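Research notebook – equities desk, June

Started 7:35 and stayed put until lunch, which I haven't managed in weeks. Subject is the small industrials basket again, and in particular why it keeps going up on days when the orders news is bad. Leif asked for a page on it and I got carried away, so it's more than a page. Leif, skip to the part on breadth if you're short of time.

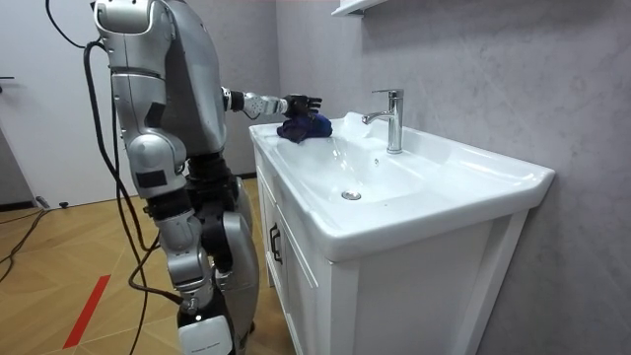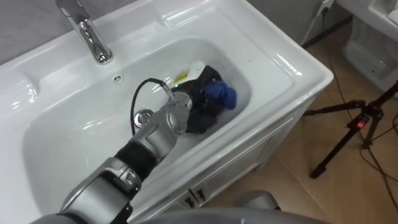
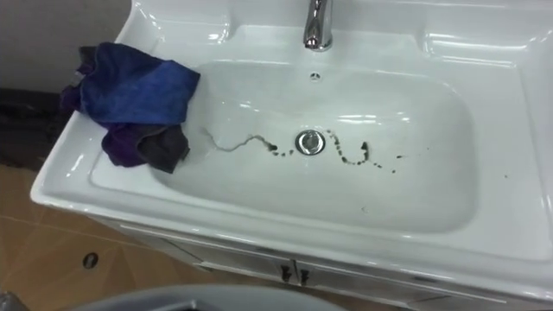
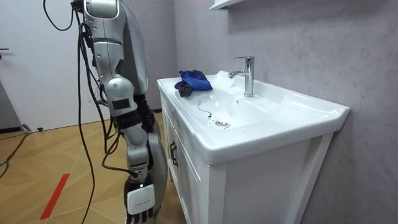
The first thing I did was rebuild the basket with equal weights. The version we've been quoting in the morning meeting is weighted by market value, and Istport is now so large in it that the other 12 names hardly matter. I knew that in a vague way but had never drawn the two lines on one chart. What a chart! They travel together until early spring and then the equal-weight line just rolls over and goes quietly sideways while ours keeps climbing. So the "resilience" I've been writing about since March is mostly one company.

Nima's reaction when I showed him was "so we have an Istport note with a long title". Fair.

Breadth. I counted how many of the 13 are above their own 80-day average. On the day the basket made its high, the answer was 2, Istport and Soltani. I checked this by hand because I didn't believe the sheet, and then Afshin checked it again from his own price file and got the same thing. I love it when a dull little count says more than the whole model. (The model is still fine. It answers a different question.)

Now the odd part. If the market really didn't care about orders, I'd expect the weak names to shrug off bad news too. They don't. Preltosley fell hard on its update and has stayed down. Follthorpe dropped before its update came out, then bounced a little, then gave it back. The holders of these shares are paying plenty of attention, and it's only at index level that everything looks calm.

Things I tried that went nowhere:

Lagging the orders series by a month. Makes the fit prettier and I can't think of a reason for it, so out it goes.

Splitting by export share. Soudabeh had high hopes for this one and so did I, but the company reports define "export" in so many ways that I spent an hour arguing with footnotes. Might come back to it with her definitions table, if she still has it.

Using volume. Follthorpe trades so thinly that one large order swamps everything. I took it out, put it back, took it out again. Currently in.

What did work, and I'm really pleased with this, was sorting the names by how much debt they have to refinance in the next 2 years. The low-debt group has held up, the high-debt group hasn't, and the gap opens in the same week the two basket lines part. That could be a coincidence with so few names. Farhad thinks it is, and he made a good case for it over coffee: the low-debt group contains both Istport and Soltani, so I may simply have found the same two companies a second time by another road. I reran it without them. The gap gets a lot smaller but it's still there, same direction. Farhad said "hm", and I'm putting that down as progress.

One error to own up to. The Soltani prices in the shared sheet were not adjusted for the share split, and I had used them in last month's note. The chart on the second page of that note is wrong from the split onward. The text didn't lean on it, but I've sent Leif a corrected copy and renamed the old file so it doesn't get picked up again.

Also learned that the sheet treats a suspended stock as unchanged – it fills in the last price and carries on. Harmless for this basket so far. Afshin is adding a flag.

For the next session:

– rerun the breadth count on the wider list, all 35 names, same average
– ask Soudabeh about the export definitions
– get the refinancing dates from the reports themselves, as two of mine came from slides
– write to Preltosley's investor contact again about the orders figure they restated
– try the debt sort on the downturn before this one, if the old data will load

Left the equal-weight run going at 4:35. Files are in the June folder, under breadth.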